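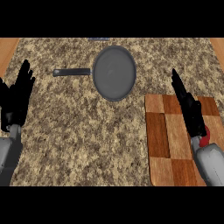
Can a robot take over kitchen prep yet?
Parts of it. Picking up one tomato and putting it in a pan, often yes. Cooking dinner for four while you're at work, no.

Plastitz Counter Kit – two-arm practice package

Filed under: Kitchen & Home Automation > Two-Arm Kits

For labs, schools, small shops that want to try chores before buying hardware. Simulated counter, two arms with fingered hands, task scripts. Runs on a decent desktop, no cloud account needed.

What it handles today: short pick and place jobs, one item at a time, known kitchen. Our Clorkow task set ran 94 out of 100 on the easy ones in July. Change the lighting or swap the pan and expect less. Soft food is still hard, squeeze settings take patience. Knives not supported, please stop asking. 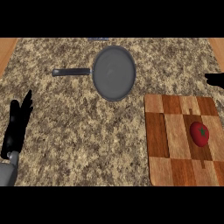 Wiping down, stacking, moving stuff off a board – fair to good. Anything with steam, sauce or a lid that sticks, leave it to a person for now. Same goes for shop-floor work. Sorting parts into bins is fine, untangling cables isnt.

Included:
- 38 starter tasks
- 400 recorded runs to train from
- Rolland scoring tool (command line only)
- setup guide, updated by Agathe Roussel

Not included: real arms. The Plornlow bridge for physical hardware is a seperate order, ask first, lead times vary.

Seat limit is 1,000 runs a day on the school license. Need more, write to Maëlys Caron in sales and say which tasks your running. Mornings are best.

Contact Plastitz | Copyright Plastitz, all rights reserved | Back to top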